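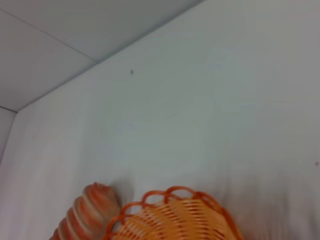 Chapter 4
Planning and Paying for a Robot Work Cell

Before you begin

Chapter 3 ended with a task description: what is to be picked up, where it is to go, and how often. This chapter turns that description into a purchase plan. By the end of it you should be able to write an equipment list, put a cost next to each line, and say which lines can wait until the next budget year.

You will need your task description from Chapter 3 and a spreadsheet. Prices change too quickly to print, so the worksheets leave the price column blank. Fill it in from current quotes.

Key terms in this chapter: payload, reach, end effector, integration cost, spare, lead time, acceptance test, running cost.

4.1 The arm is one line

People who are new to this work tend to start with the arm. They compare reach and payload, pick a model, and treat its price as the price of the project. The arm is one line on the list. The gripper is another, and so are the wrist camera, the mount, the cables, the controller, the table, the enclosure, the lighting, the computer, and the objects to be handled. Then come delivery, installation, training, and the hours your own staff will spend getting the cell to run.

Merja Juntunen set up the equipment budget for the handling lab at Wekiris, a small firm that tests grippers on household goods and toys. Her first draft listed 43 items. The arm was the most expensive of them, but the rest of the list together came to more than the arm did. Her spreadsheet is used as the worked case throughout this chapter.

4.2 Test objects belong in the budget

Test objects are often left out because each one is cheap. A toy shell or a plastic basket costs very little next to a camera. But objects crack, lose their shape, or go out of production, and a replacement that differs slightly can make old results hard to compare with new ones.

Woven and ridged items need particular thought. An open weave gives fingertips something to catch on. A ridged surface offers less contact area than a smooth one of the same size. If your task description includes such items, buy several of each at the start, from the same batch if the seller can manage it. Wekiris buys 4 of every object: one in use, two on the shelf, and one kept unhandled for reference.

Enter objects in the sheet as a consumable, with a yearly amount, and not as a single purchase.

4.3 Walls, ceiling and light

The space around the arm also costs money. A wrist camera turns with the wrist, and at some angles it will be looking at the wall or the ceiling. Plain, pale, matte surfaces make the pictures easier to work with. Marks and seams do no great harm, but they should be known about before the vision software is tuned.

Joni Turunen, who planned the cells at Wekiris, asked two suppliers to quote for the enclosure. Candari quoted for panels only. Ikonen quoted for panels, fixed lighting, and fitting. The Candari figure looked much lower until the missing lines were added - a problem we return to in Section 4.6.

When you ask for an enclosure quote, state:

- inside height, width, and depth, measured with the arm at full reach
- surface color and finish
- who supplies and fits the lights
- access for changing the gripper
- who pays if a panel has to be cut again

4.4 Lead time

Write the lead time beside every item, next to the price. An arm that arrives in July is no use if the mount comes 3 months later. Order long-lead items first, even when they are small. At Wekiris the slowest item was an adapter plate from Karinero, one of the cheapest things on the list.

Mark the date by which each order must be placed. Finance staff can work with that date more easily than with a delivery date, as it tells them when the money has to be available.

Exercises

4.1 Take your task description and list every item needed to carry it out. Do not enter prices yet. Exchange lists with a partner and add whatever each of you left out.

4.2 Choose one object from your list. Work out how many you would need for a year of daily testing, and write down what you assumed about wear.

4.3 Obtain two quotes for the same enclosure. Rewrite both so that they cover the same lines.

Section 4.5 takes up running costs, starting with power, service contracts, and replacement fingertips.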